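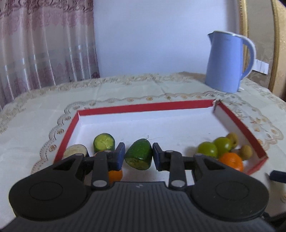

Rebecca Monti wants to know why a cucumber counts as a fruit when it is never put in the fruit salad. Many children ask the same thing, and the answer is a little surprising.

For people who study plants, a fruit is the part that grows from the flower and holds the seeds. So when you are not sure, cut the thing open and look inside. A cucumber has pale seeds in the middle. An eggplant has very small seeds, and they are brown when it is ripe. An orange has seeds too - but some kinds are grown to have almost none, and many grapes are the same. A kiwi has hundreds of tiny black ones, and you eat them without noticing.

By this rule, all five are fruits!

In the kitchen we use another rule. Cooks look at the taste. Sweet things go to dessert and we call them fruit. Things that are not sweet go in the soup, the salad or the frying pan, and we call them vegetables. Both rules are useful, and you may use both on the same day.

What is then a real vegetable? It is another part of the plant. A carrot is a root. Lettuce is leaves. Celery is the long stalk of a leaf.

Try it at home

Take the lid of a shoe box and put in it 3 things from the kitchen. Ask an adult to cut each one in two. Look for the seeds and draw what you find. With a cucumber, touch the cut side also - it feels wet, as a cucumber is nearly all water.

When you finish drawing, you can eat the pieces, but the eggplant must be cooked first.

Text: Emil Lüthi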